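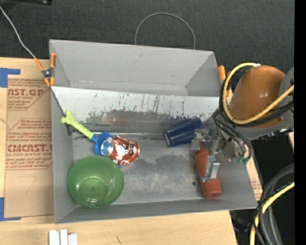 A sorting bin at Primivska, with the arm reaching in over the squeeze bottle.

I keep a file on my laptop called "bin rules," and it has been opened so often that it sits at the top of everything. It started as a note to myself after a bad week, and it now has 86 lines in it, a lot of them contradicting each other. Every time somebody new joins us they ask where the standard is, the real one, the one with a number on the cover. And I have to tell them that there are proper standards for keeping people safe around robot arms, and you should read those first and follow them, but for the plain everyday business of how you set up a bin, when you stop, what you write down and who's allowed to move a clamp, you're mostly on your own. Every shop I know makes it up. I've been arguing with people over lunch for months, so I might as well argue here.

First, the clamps. I'm a bit of a crank about clamps. We use the spring kind with the orange grips, the kind you'd buy for gluing a chair leg, and I love them. They're quick, they hold, and anybody can work one without training. But a clamp that anybody can work is also a clamp that anybody can move! Baltasar Arroyo, who I've shared a bench with longer than either of us would like, thinks a clamp has no place in a setup that's going to run more than a day. Bolt it down or don't bother, he says. I think he's wrong, or at least he's wrong for a place like ours, where the setup changes all the time. If you make people drill holes to shift a bin by an inch, they won't shift the bin. They'll live with the bad position and quietly work around it, and then your results are about the bad position.

So my rule is that you can clamp whatever you like, but you draw a pencil line where it goes and you put your initials next to the line. That's it. If the line and the clamp don't agree, you stop and find out who moved it before you press anything. Baltasar calls this "trusting pencil." Well, yes. I've trusted worse.

The same goes for tape, by the way. Blue tape is fine for holding a sheet of something flat on a table. I have no quarrel with blue tape. My quarrel is with tape that has been promoted, where it was put down to hold paper and six weeks later it's the only thing telling people where the safe side of the table is. Tape gets old and curls up and somebody peels it off with the best intentions. If a piece of tape means something, write on it what it means. Kartini Teoh went through our benches once and asked each of us what the tape was for, one piece at a time, and the number of shrugs was pretty embarrassing, mine included.

Now to the thing people really fight over, and that's whether you should clean the bin.

When I was at Wamemari, before I came here, we wiped the bin at the start of every shift and swapped it for a new one when the coating started to go. It looked lovely. Visitors took pictures. And the arm did very well in that lovely bin and then got confused the first time we put it near a beat-up one, where the shine was patchy and the slope had dark scratches running down it. I don't blame the arm. We'd taught it that the world was freshly wiped.

Our bins at Primivska are ugly and I've come around to defending that. The paint is worn through on the slope where things slide and knock, the floor is all cloudy blotches, and there are specks I couldn't explain to you. I say leave them. Clean off whatever is sticky, or could hurt somebody, or could rot, and leave the scuffs alone. A worn bin is what the thing will meet when it goes out to do a job.

But (and this is the part where I get called a hypocrite) if you leave the wear alone, you have to record it. Take a picture of the empty bin every Monday morning from the same spot. It takes a minute. A bin that's slowly changing under you is fine as long as you can look back and see how it changed. Without the pictures you've got a mess and a theory about the mess. Nabila Liem doesn't agree with me at all on this one. She says a number for shininess, measured with a proper meter, beats a folder full of photos that no one opens. She may be right! We don't have a meter. When we have a meter I'll listen.

Then there's what goes in the bin. I've read test plans from other shops where the objects are all wooden blocks in nice colors, each standing up, each with its own bit of personal space. I understand why. Blocks are easy to buy again and easy to compare with what the people down the road are doing. But I've never once emptied a sink or a shopping bag and found blocks. I've found a crushed can lying on top of a spoon, a cup tipped over on its side, a bowl, a squeeze bottle. That's closer to what we put in. The can on top of the utensil is my favorite kind of trouble, because there's one right answer to what you lift first and a person gets it without thinking.

My rule for objects is short. Five is plenty. At least one thing has to be on top of another thing, and at least one should be see-through or shiny. And don't arrange them. This last one is the hardest rule in the whole file and I've seen good, honest people break it with their own hands while agreeing with me out loud. You tip the objects in, and then your fingers just sort of drift over and turn the bottle a little so the arm can get at it. Everyone does it. I do it. Bayu Liew suggested that whoever tips the bin should have to take two steps back before anybody looks in, and it sounded silly, and we wrote it down, and it's line 4, near the top where people will read it.

Crushed cans need their own line too. A can is a different object every time it's been squeezed, so if your notes say "can" you've told me nothing. We had a long spell of treating all cans as one item and I'm still annoyed about it. Keep the crushed one as long as it holds its shape, give it a name if you must, and when it finally gives up, say so in the log and start a new one.

Cables. I'll be quick, as I could go on all night. An arm with cables and hoses looping around it needs slack, and slack catches on things, and both of those will be true forever. The good practice I'd like to see everywhere is dull: before the first run of the day, somebody moves the arm slowly through its whole reach and another person watches only the cables. Not the gripper! Everybody watches the gripper, it's where the fun is. One person, eyes on the loops, start to finish. At Plindholm they do this with a bell, so the watcher can ring it and everything stops, and I was jealous of the bell for a good long time. We say "hold" in a loud voice. It's fine.

And while I'm on stopping: hands stay out of the bin while the arm can move. I know everybody nods at that. The trouble is the word "can." People hear it as "is moving." An arm that's sitting there thinking can move. An arm whose program has ended can move, if the next program starts. The rule has to be tied to the power and the stop button and to nothing else, and whoever is reaching in should be the one who made it safe, with their own hand. If a bottle rolls somewhere stupid, let it. The run is spoiled, write "spoiled," have a coffee.

Which brings me to the spoiled ones, and my last real grumble. I reviewed a set of notes from a group using the Mridha checklist (it's a good checklist, I've stolen from it freely) and out of more than 3,000 tries they'd kept only the ones where nothing odd happened. The rest were marked "setup error" and dropped. A cup landed on its side, setup error. Two things touching, setup error. By that measure my kitchen is one big setup error. I'm fine with throwing out a run, sometimes you have to, but the person who throws it out should write a sentence saying why, in words, and those sentences should be stored right next to the results where a stranger can find them. We make ourselves read back 60 of them at a sitting every so often. It's boring, and a little painful, and you notice pretty fast which excuses you lean on.

Dewanti Pelupessy, who signs off on our setups, wants all of this boiled down to one page by September. She thinks 86 lines is a diary and not a rulebook, and that a rule people can't remember is only there so somebody can be blamed later. I've tried. I got it to two pages in small type and she handed it back without a word.

What I'd fight to keep, if it does come down to a page, is the pencil line, the Monday picture, the two steps back, the cable watcher, the stop rule and the sentence for every thrown-out run. The clamps can stay or go. Baltasar has already offered to bring in his drill – I've asked him to leave it in the truck for now.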